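Sorting challenge: gripper grabs pipe fittings but fumbles the light stuff
Robotics clubs and student teams

Posted by Genivaldo Miranda

Hi all, I help out with an after-school robotics club in Cindaddale and we're getting ready for the sorting round at the Flikedeck meet in May. The kids have to pick small hardware off a tabletop and drop it in the right tray, 10 parts per run, and every miss costs points. We've got a two-finger gripper with the camera mounted at the wrist.

Heavy metal pieces go great. Anything light or curved is a mess. The fingers come in, one side touches first, and the part scoots away or rolls up on its edge. Then the kids slow the whole arm down, and we run out of time with three or four parts still lying there. My two programmers think it's the vision code and my two builders think it's the pads, and practice has turned into a debate club.

Is there a usual fix for this? We don't have the money for a different gripper. The one somebody's dad keeps sending me links to is 1,699 and our whole budget for the year was 1,380, so please be gentle.

Jucélia Teixeira
Oh boy, I have lived this one! Our team lost a whole month to it. Before you touch the code, check that both fingers arrive at the same moment. Set a marker cap in the middle, close the gripper very slowly and watch. Ours was off by a hair, so the left finger pushed everything a little before the right one showed up. We loosened the linkage, squared it up, tightened it again, and half our misses went away that afternoon.

Then look at how high you're closing. We were grabbing light parts way too near the top because the kids were scared of hitting the table (I was too, I'd already paid for one set of pads). Go lower than feels comfortable, but do it in small steps with somebody's hand on the stop button. And only slow down for the last bit of the close. The trip over to the part can stay fast - that's where you get your time back.

One more thing, wipe the pads. Ours pick up table dust and get slick, and a damp cloth before each run helped more than I want to admit.

Ademir Bezerra
Could be lighting. We had glare problems at Stulitz and it was a pain. Try a different lamp.

Kaiwen Song
Jucélia's advice is solid, do that first. What I'd add is that your programmers may be half right too. I mentor a high school team and our code used to aim for the middle of the box it drew around each part. For a bolt that's fine. For anything C-shaped, the middle of the box is mostly air, and depending on how the part is turned, one finger gets there way early or comes down right on top of it.

What we did was pretty low tech. Lucimara Rezende, who runs the Holanda team, told me to make the kids save the wrist camera view right before every grab and mark with a pen where the fingers should land. They did 40 of those over pizza and started arguing about the parts instead of about each other, so that was nice. After that they wrote a separate grab rule for each shape. Curved pieces get a wrist turn first, then the close. It's maybe a page of code and you can borrow ours if you want, just message me.
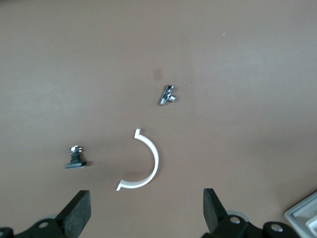 Mixed shapes are what I'd practice on, and I'd leave them spread out at first so you're only fixing one problem at a time. A white half-round clip between the open fingers makes a good first target, with the chrome tee farther up the table and the little black and chrome piece over on the left to go after next. Have the kids say out loud which way the clip opens before they pick a wrist angle. With this one opening to the left, I'd try turning the wrist a quarter turn and pinching across the band near the middle of the curve, then compare it with a straight close and keep whichever misses less. Once they can do that several times in a row, start crowding the parts together, and good luck in May!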